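Sorting Out a Stationery Corner with Wire Shelves and Hanging Baskets

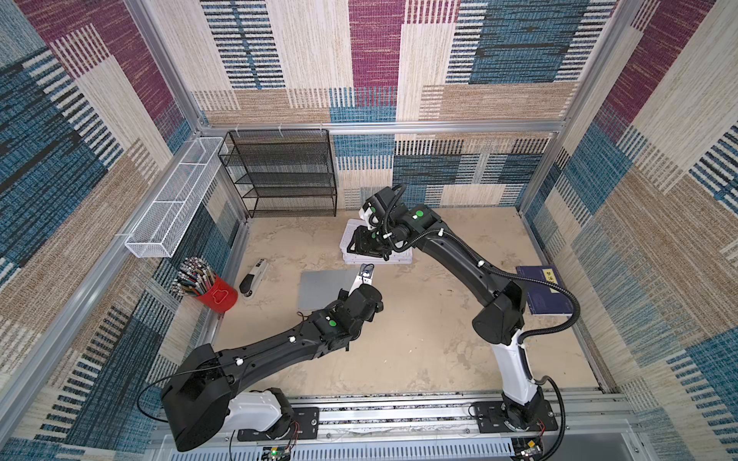 Black mesh shelves at the back, a long white basket to the left, and the red pen pot underneath.

October 2023

If your desk is anything like mine used to be, the pens live in one place, the paper in another and the stapler wherever you last lost your temper with it. I put up with that for years before I finally gave one corner a proper going-over, and I'm so glad I did! It took an afternoon and a pot of tea, and you can do the same with very little in the way of tools.

Start by emptying everything

Take the whole lot out, even the bits you think are fine where they are, and leave the shelves bare while you decide what goes on them. I know it's tempting to fill them as you go (I've done it, and had to begin again), but bare shelves are so much easier to shift about.

Put up a rail

A metal rail along the back is the backbone of the whole thing. Mine sits low, and the shelf unit hangs from it on small white hooks, so I can lift it off for a dust. If you're cutting your own rail, 900 mm is a comfortable length for a corner like this. Mark your fixing holes in pencil first, 80 mm in from each end, and check them with a spirit level before you drill.

Choose your shelves and basket

The four open tiers suit notebooks, envelopes and anything flat. I call the tall sort my Hamley shelf, after the little shop where I bought my first one – it has long since closed, sadly. On the side wall, angled towards the corner, a long basket with divided sections is lovely for glue sticks, tape and rulers, all the things that roll about otherwise.

Leave a few things down below

Pens and coloured pencils want to be within reach, so keep them in a heavy-ish pot. I'm very fond of the red metal one with the white cloud on its side. Stand them tips up and you can pick out the right blue without rummaging. The stapler can stay close by, and stacking trays are handy further back for whatever you haven't found a home for yet.

Fill it slowly

Put back only what you've used this month, and box up the rest. Have another look in a few weeks – anything still in the box can go to a school or a charity shop. And do wipe the wire down with a barely damp cloth now and then, drying it well afterwards.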